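Test kitchen notebook, Rodetti counter

6/3/21

Long one today, so I'm writing this before I go home and forget half of it.

We ran the custard base again, the Purnum recipe with the extra yolk, and I'm pretty sure we're close. The last batch had that eggy thing going on at the back of the throat (Amparo Correa called it "breakfast" and she wasn't being nice). This time I pulled it off the heat a little sooner and strained it twice, and the egg sits way further down. Still a bit sweet for me. I want to try cutting the sugar and bringing up the salt, but one change at a time, I keep telling myself that and then I change three.

Base went into the machine at opening and we had something you could serve after 20 minutes. Texture was lovely for the first hour! Dense, slow off the spoon, no ice at all. After lunch it got gummy. I think the hopper was half empty and it was just getting beaten over and over, so next time smaller fills, more often, and somebody has to own that job or it won't happen.

Then the buns. The Virneo bakery sent the new potato rolls and they are so much better than the November ones, which fell apart if you looked at them. Toasted side holds the sauce fine. The bottom half still goes soft if the burger waits, and burgers are going to wait, because the counter is tiny and people wander off to find a bench. I left one wrapped on the pass for as long as it took me to do the fridge check and the bottom was a sponge. Lettuce under the patty helps. Looks odd when you open it, but it helps.
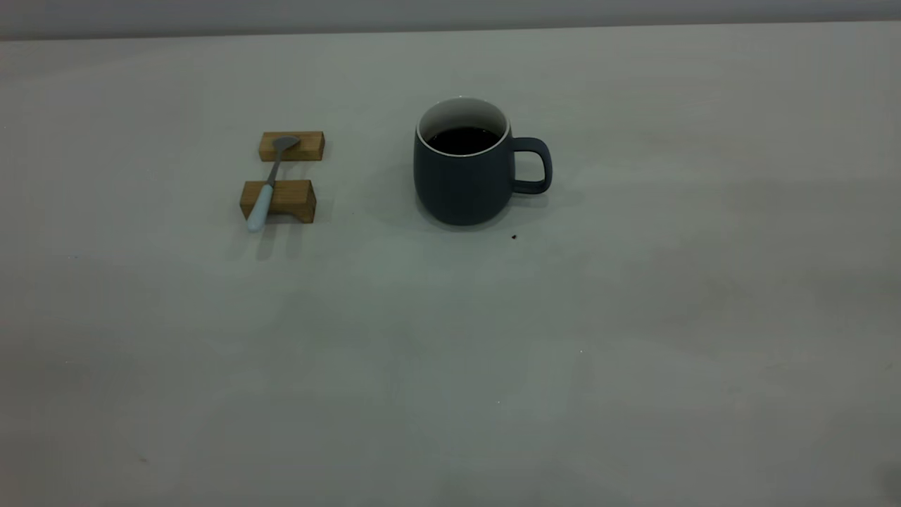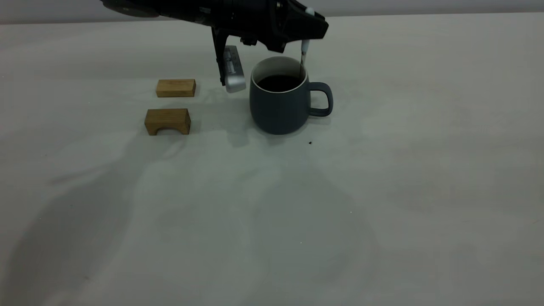
Amparo Correa thinks the lettuce is a distraction and the real trouble is the wrap, that we fold it so tight the steam has nowhere to go and we may as well be boiling the thing. She'd leave one end open like a pocket and hand it over upright. She also says she'd take a slightly soft bun over a cold burger any day, and that we should stop chasing the wait time from the wrong end and look at how we call orders.

Fair. I'm going to do both, pocket wrap with lettuce and pocket wrap without, same patty, same wait, and eat them side by side. Poor me.

On calling orders: the ticket numbers are a mess. We had two people come up for 179 because one slip got printed again after the paper jammed, and they were both very polite about it, and both wanted the fries. Anselmo Valderrama wants to shout names. I don't love shouting names in a hall with that echo, you'd get every Mike in the building. Going to ask Tangen what they'd charge us to borrow a set of pagers before we decide anything.

Fries were good. Nothing to report, same oil, same cut. I wrote nothing down about them all day, which I guess is a review.

The chili topping I'm less happy with. It tasted great straight from the pot and then kind of vanished on the hot dog. More vinegar? More cumin? I added a spoon of the pickle brine to a cup of it right at the end and that woke it up, so that's where I'm starting. The onions want to be raw and cut finer than I've been cutting them.

Sales for the soft opening came in at 379 for lunch and I didn't get the afternoon total before the drawer was closed. Need to ask for that. Custard outsold the shakes, which surprised me, I had it down as the thing people would sample and then walk away from.

To do:
Sugar down in the base, leave the salt alone until I've tasted it
Small fills on the custard machine, name on the sheet
Wrap test, both ways
Brine in the chili, measure it properly this time
Call Tangen
More napkins out front, they were gone before the rush even finished

Also the walk-in door isn't catching unless you lean on it. I leaned on it. Checked it again on my way out and it was shut.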